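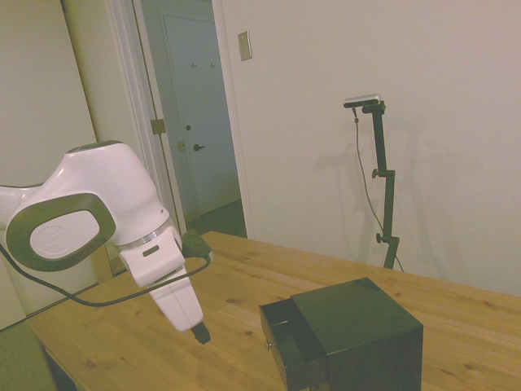 The pine table and the box with its drawer pulled partly open.

Ngozi had the key to the house at Galtley until five, and by two she had done everything except the box.

It was a small dark green box, close to black, with one drawer and a metal knob. Her aunt Siham had kept it by the phone for as long as Ngozi could remember. As kids they were not allowed to touch it, so of course they had, and all they ever found was rubber bands and a savings book with 24 dollars in it.

She put it on the pine table and opened the drawer partway. Then she went down the hall to check that the blue-grey door was shut, and came back and stood there.

Her phone buzzed. It was Temitope.

"Have you looked in it?"

"Not all the way."

"She told me once there was a letter in there. From Ute, the one she worked with at Vanusus."

"She told me it was receipts."

"Well, one of us is wrong," he said. He wanted the table as well, if it would fit in the ute. She said it would if he took the legs off.
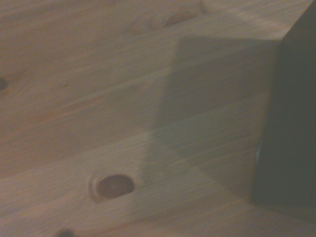 Pine boards, and the shadow across them.

The afternoon was getting on. She ran her hand along the grain, where Siham used to roll out dough and complain about the knots.

"I could drive over," Temitope said. "We could do it together."

She thought about the key, and about five o'clock.

"Bring a screwdriver for the legs," she said, and pulled out a chair to wait for him.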